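# Two Nights in Prirkora, Where the Museum Is Also the Street

27/09/2019
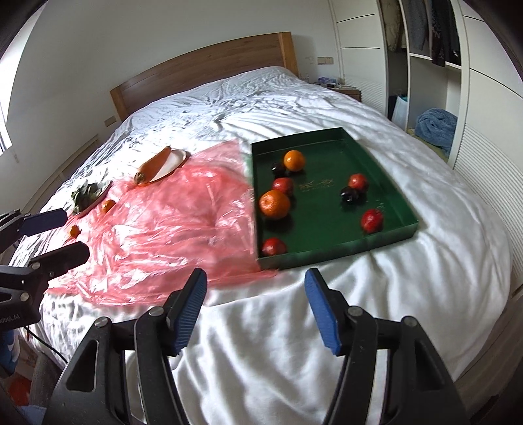 *Fruit for the room: oranges, plums and a green tray on the bed.*

The road to Prirkora has 13 hairpin bends, according to a sign at the bottom, and I lost my faith in the sign somewhere near the ninth. We had left the lowlands after lunch with a full tank, a bag of pretzels and the firm belief that we would arrive in daylight. We arrived in something closer to soup. The village sits at 817 meters, high enough to have its own weather and to be smug about it.

Prirkora is one of those open-air museums where the houses were not hauled in from elsewhere and lined up like used cars. They have always been there. People live in several of them, so the first rule on the back of your ticket is to knock only on doors with a blue ribbon. I knocked on one without a ribbon. A man in a bathrobe pointed me across the street with the weariness of long practice.

Start at the Baláž mill, at the lower end of the village, where the guided part of the day begins. The wheel still turns, and if your group is small they let you pour the grain. My companion poured with real authority. I poured mostly onto my shoes. The flour you grind is handed over in a paper bag with a stamp on it, and it will leak in your suitcase. Double-bag it.

From there the lane climbs past the weaver, the cooper and the schoolroom. The schoolroom is the one to linger in. A teacher in a gray dress sits you down on a bench built for a seven-year-old and has you copy out a line in ink. She was not impressed with my capital letters. A boy of maybe ten at the next desk got a nod, and he spent the rest of the afternoon mentioning it to his parents.

Lunch is at the Duva, which takes its name from the stream behind it and its opening hours from no source I could identify. The potato dumplings come with sour cream and fried onions. They also come in one size. We ordered two plates and a salad, and the waitress crossed out one of the plates without discussing it.

The afternoon belongs to the footpath. It follows the Duva up through beech woods for an hour or so to a chapel, and the brochure calls it "gentle," a word that must have been chosen by somebody's goat. In September the leaves are just starting to go and there are blackberries most of the way, so you have a dignified excuse to stop every few minutes. From the chapel steps you can see the whole village and the parking lot, where our car looked very small and very far from us.

Stay the night if you can. Day visitors clear out by five and the place changes once they do – dogs lie down in the lane, somebody practices the accordion, not well. We slept at Kiketti, a guesthouse a few doors up from the church. The stairs are steep, the walls are thick, and breakfast runs from seven until the bread is gone. Ours was gone at eight-twenty. On the second morning we were down at seven sharp, along with every other guest, all pretending we simply liked to get up early.

The museum shop is better than it has to be. I passed on the felt slippers and regretted it by the third hairpin on the way down.

**If you go**

- **Museum ticket:** 900 for adults, paid in cash at the mill; under-sevens get in free. The ticket is good for two days, so hang on to it.
- **Guesthouse:** Kiketti has a handful of rooms. Call ahead, and let the phone ring.
- **Getting there:** 145 kilometers from the airport, the last stretch slow. A bus runs in the morning and returns late in the afternoon.
- **Bring:** shoes with grip, small bills, a second bag for the flour.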